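Section 4. Recording Your Examples

Last updated: June

By now you've got both arms bolted down, the Povis software talking to them, and a table you don't mind scratching a little. Good. I've been recording examples on setups like these for a long while, and most of what follows I learned by doing it badly first, so please borrow my mistakes (you'll still make a few of your own, everybody does).

The job in this section is sorting toys. You steer the arms by hand with the leader handles, the arms copy you, and Povis saves the whole thing: joint positions, gripper opening, camera video. One run from start to finish is called an episode. Collect enough episodes and the Vadinent trainer has something to chew on.

4.1 Before you start

1. Clear the table of anything that isn't part of the task. Coffee, screws, your phone. The trainer can't tell a prop from your lunch.

2. Pick your objects and stick with them for the whole batch. I like building blocks and big soft dice, because they're bright, they survive being dropped, and they give the gripper different problems. A block has edges to grab. A big die has to be approached pretty squarely or the fingers skid right off.

3. Pick your containers. Mix them up if you can: a bin, a bowl, a flat tray, a basket. A tall wall asks for a higher lift than a tray does, and you want that difference in your data.

4. Turn on all the lights you plan to use and leave them on. I once recorded a lovely batch with the overheads on in the morning and off after lunch, and then spent a very long evening sorting the files into two piles!

5. Open the camera check in Povis and look at every view, including the wrist cameras. You want to see the fingertips in the wrist view when the gripper is open.

CAUTION: Keep your hands off the table while the arms are live. If you need to move an object, press Pause first and wait for the green light on the handle.

4.2 Laying out the objects

Scatter things. I know it's tempting to line everything up nicely, but a neat row teaches the system that toys live in neat rows. Turn some blocks upside down, lay some on their sides, put one partly behind another. Let a container get in the way of a camera now and then, too.

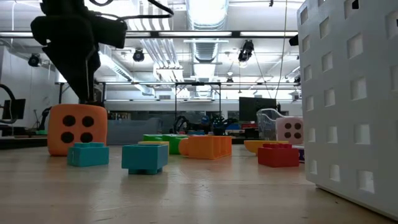
Change the layout between episodes, and I mean really change it. Sliding one block over by a finger's width doesn't count. My own habit is to pick up everything, give it a shake in a box, and tip it out again before I place the containers. It takes a minute and it beats trying to be random on purpose, which people are terrible at (me included, I always end up with the red one near the middle).

NOTE: Leave enough room around at least one object for the gripper to get its fingers down. If the very first grab is impossible you'll just be recording yourself getting annoyed.

4.3 Recording an episode

1. Bring both arms to the start pose. Close enough is fine. Small differences in the start are good for you.

2. Type a task line in the box at the top of the Povis window. Use plain words, the way you'd ask a kid to do it: "put the blocks in the bin." Spell it the same way every time for the same task.

3. Squeeze both handles for 2 seconds. You'll hear one beep, and you're recording.

4. Move at a steady, easy pace. Slow is okay, frozen is bad. If you stop to think for a long time, the trainer learns to stop and think for a long time, and then you've got an arm that hovers over a block like it forgot why it came into the room.

5. Open the gripper before you come down on the object. Come down, close, wait just a hair, lift. Try to do it in that order every single time.

6. Lift clear of the container wall before moving across. With clear plastic this is easy to misjudge, so go higher than you think you need to.

7. When the task is done, bring both arms back to where they began and squeeze the handles again. Two beeps, done.

If you drop something, keep going! Go get it, pick it up, finish the job. Those recoveries are some of the most useful bits you can collect. The only time I throw out an episode for a drop is when the toy leaves the table completely.

4.4 Using both arms

One arm is plenty for picking up a block. Two arms get interesting when something has to be held steady, or when the object starts on one side and its container is on the other. 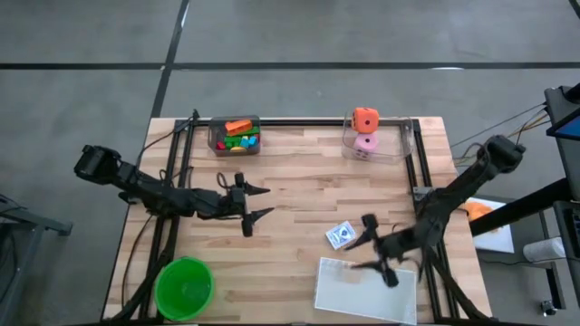 Decide ahead of time which arm owns which side, and write it down in the batch notes. I let the left arm have anything left of the middle, and the right arm gets the rest. When an object has to cross over, I set it down in the middle with one arm and pick it up with the other. You can do a handoff in the air if you like, but I'd leave that for a later batch once your wrists have settled in.

The idle arm shouldn't be a statue either. Park it high and off to its own side, and let it drift a little while you work the other one.

CAUTION: The Kinnunen wrist mounts stick out farther than the grippers do. When the arms work close together, it's the mounts that touch first. If you hear a click, pause and check that neither camera has been knocked crooked.

4.5 How many do you need?

More than you'd like, sorry. My first batch that trained into anything useful had 104 episodes in it, all one task. The next one had 223, with more containers and messier layouts, and I could leave that one running without hanging over the stop button. I'd take some 2 hours at a stretch as your limit at the handles. Past that I get sloppy, and it shows in the playback.

4.6 Checking and saving

1. Play back the first episode of every batch right away, all camera views.
2. Mark any bad ones with the X key. Povis hides them from the trainer but doesn't delete them.
3. Add a line to the batch notes for anything odd, like a swapped bin or a loose cable.
4. Copy the batch to your Stivis drive before you shut down. The upload picks up where it left off if the connection drops, so you can start it and go eat.

If an episode shows up in gray in the list, one camera dropped out partway. Reseat the cable at the wrist end, run the camera check from 4.1 again, and record that one over.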